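Chapter 9
Growing Mint Without Losing the Garden

I planted my first mint straight into the border one April, a single pot of it beside the path, and I've been pulling it up ever since. So let's begin with the roots! Mint spreads by runners - pale, stringy stems that creep along just under the soil and send up new shoots wherever they fancy - and most of this chapter is about keeping them where you want them.
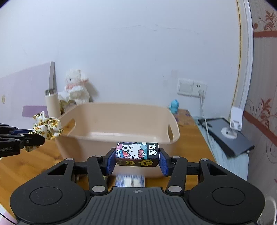
Fig. 9.1 A small blind box with a cartoon white cat in a red bow.

My old teacher Roland Wragg grew all his mint in sunken buckets with the bottoms knocked out, and I still do it his way. Leave the rim 75 mm above the soil, or the runners will simply climb over the top (mine did, twice). Spearmint and peppermint want separate buckets, well apart.

We'll look at potting mixes first, then at watering, dividing old clumps and dealing with rust, which I'm afraid you will meet sooner or later. Have a trowel and an old bread knife handy for the dividing. Chapter 11 covers drying the leaves.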